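손에 드는 그리퍼로 시연 데이터 모으는 요령이 궁금합니다

2018년 2월 등록 | 조회 3,295 | 답변 3

Jitasum

안녕하세요, 늘 눈팅만 하다가 처음으로 글을 남겨 봅니다. 두서없이 길어질 것 같은데 너그럽게 읽어 주세요 ^^;

저희는 작은 연구실이고, 로봇에게 책상 정리를 가르쳐 보려고 지난 학기부터 시연 데이터를 모으고 있습니다. 처음에는 조이스틱으로 원격 조종을 했는데 물건 하나 집는 데 한참이 걸려서 다들 지쳐 버렸어요. 그래서 요즘은 사람이 양손에 그리퍼를 하나씩 쥐고 직접 동작을 보여 주는 방식으로 바꿨습니다. 손목 쪽에 마커 큐브를 달아 두고 그걸로 위치를 추적합니다. 확실히 속도는 빨라졌고 학생들도 훨씬 재미있어해요.

문제는 길쭉한 막대를 수납함에 넣는 작업입니다. 지금까지 81개를 녹화했는데 나중에 돌려 보면 그중 10개에서 중간에 큐브 위치가 툭툭 튀어요. 컵이나 블록 같은 짧은 물건을 할 때는 거의 없던 일이라 막대 때문인지, 제 자세 때문인지, 아니면 마커 문제인지 감이 안 잡힙니다. 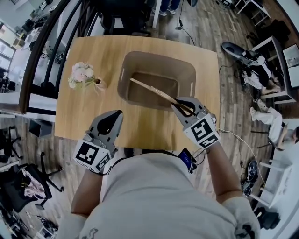

로봇·자동화 > 시연 학습 > 양손 작업

녹화할 때 제 머리 쪽 시점에서는 대략 저런 식으로 보입니다. 오른손 그리퍼로 막대를 물고 갈색 수납함 위로 가져가는 중이고, 왼손은 벌린 채로 왼쪽에 두고 있어요. 꽃은 다음 작업에 쓸까 해서 같이 올려 두었습니다.

여쭙고 싶은 건 두 가지예요. 막대처럼 긴 물건은 어디를 잡고 어떤 각도로 들어가는 게 좋을까요? 그리고 쉬고 있는 손은 화면 밖으로 빼는 게 나을까요, 그대로 두는 게 나을까요? 작은 경험담이라도 나눠 주시면 정말 큰 도움이 되겠습니다. 미리 감사드려요!

Usetti

반갑습니다. 저도 비슷한 작업으로 꽤 오래 고생한 사람이라 남 일 같지가 않네요 ㅎㅎ

우선 튀는 구간만 따로 모아서 그 순간 손목이 어떻게 돌아가 있는지 보세요. 저희 경우는 막대를 통에 맞추려고 손목을 비트는 순간 큐브의 한 면만 비스듬하게 카메라에 잡히더라고요. 두 면 이상이 계속 보이게 움직이면 꽤 안정됩니다. 손목만 꺾지 말고 팔꿈치까지 같이 돌린다고 생각하시면 편해요. 처음엔 어색한데 하루 이틀 하면 몸에 붙습니다.

잡는 위치는 가운데보다 끝에서 삼분의 일쯤 되는 지점을 권해 드려요. 한가운데를 잡으면 양쪽 끝이 통 벽에 걸리기 쉬워서 마지막에 손목을 크게 틀게 됩니다. 한쪽 끝을 먼저 안에 내리고 나머지를 눕히는 순서로 통일해 보세요. 사람마다 순서가 다르면 나중에 학습시킬 때 로봇이 중간에서 머뭇거립니다. 저희가 그걸 모르고 1,696개를 모았다가 절반 가까이 다시 찍었어요... 지금 생각해도 속이 쓰립니다.

쉬는 손은 그냥 화면 안에 두세요. 빠졌다가 다시 들어오면 추적이 새로 잡히면서 처음 몇 프레임이 지저분해집니다. 대신 시작 위치는 매번 똑같이 해 주시고요. 저희는 책상에 테이프를 붙여 놓고 거기서 시작합니다.

Isside

조명 바꿔 보세요. 저는 그걸로 해결했어요.

Upadhyay

윗분들 말씀에 조금만 보탤게요. 조명도 영향이 있긴 한데, 바꾸시기 전에 마커가 인쇄된 면이 번들거리지 않는지부터 보시면 좋겠습니다. 유광지에 뽑으면 특정 각도에서 하얗게 날아가거든요. 무광 스티커로 다시 붙이는 게 조명 새로 사는 것보다 훨씬 쌉니다.

그리고 케이블이 있는 그리퍼라면 선 정리도 꼭 해 보세요. 팔을 뻗을 때 선이 당기면 본인도 모르게 손목이 살짝 돌아갑니다. 저는 팔뚝에 벨크로로 한 번 묶고 여유를 한 뼘 정도 줍니다.

튄 10개는 지우지 말고 따로 보관해 두세요. 튀는 구간이 짧으면 앞뒤를 이어서 보정해 쓸 수도 있습니다. 막대가 통에 닿는 순간에 튄 것만은 과감히 빼시고요. 거기는 몇 밀리만 어긋나도 로봇이 벽을 찍어요.

Jitasum

세 분 모두 정말 감사합니다! 마커는 다시 확인해 보니 유광지가 맞네요 ㅠㅠ 내일 무광으로 새로 뽑고, 한쪽 끝부터 내리는 순서도 학생들이랑 맞춰 보겠습니다. 다시 녹화해 보고 결과 남길게요.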